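Cleaning and Resealing a Black Marbled Work Surface

A black top with light veining shows every smear, and most of what looks like wear is old cleaner that was never rinsed off. The method below is the one we use at Mevance on bench tops that have light gray walls on three sides. Allow 20 minutes for cleaning and a full evening for the sealer. Check the maker's care sheet first, as some tops must not be sealed.

You will need two microfiber cloths, a soft brush, dish soap, warm water, painter's tape and a sealer suited to your top.

1. Brush crumbs and dust toward the front edge. Start in the back corners, where grit collects against the walls.

2. Mix one teaspoon of dish soap into a quart of warm water. Wring the cloth out well. Water that runs under a metal edge rail is hard to get back out.

3. Wipe in straight passes from back to front, then rinse with the second cloth and plain water. Dry right away.

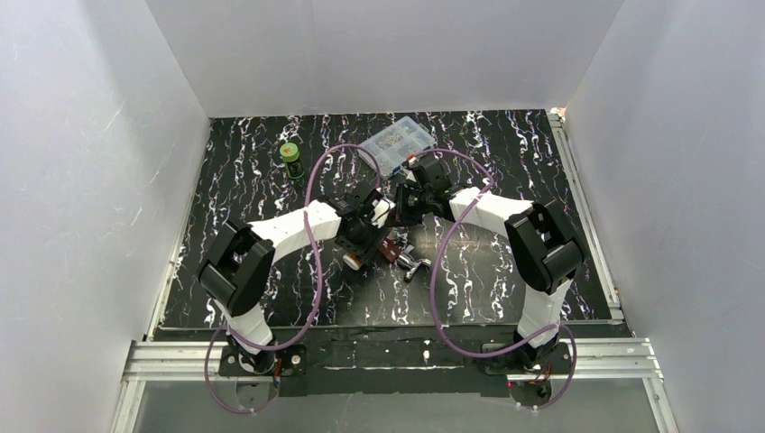
4. Look across the top from a low angle with a lamp at the far side. Haze that moves when you rub it with a dry cloth is soap film, so rinse again. Haze that stays put is usually worn sealer.

5. Tape the bottom inch of each wall before sealing. Matte paint picks up sealer and keeps the mark.

6. Apply a thin coat, wait 16 minutes, and buff off whatever is left. Drying times vary, so go by the label if it differs.

Scuffs on the walls come off with a damp melamine sponge and light pressure. Test a low spot first. Hard rubbing leaves a shiny patch on matte paint.

Aluminum trim needs only a damp cloth. Keep bleach and oven cleaner away from it.

Questions about older tops can go to Branwen Samuel at the Mevance shop.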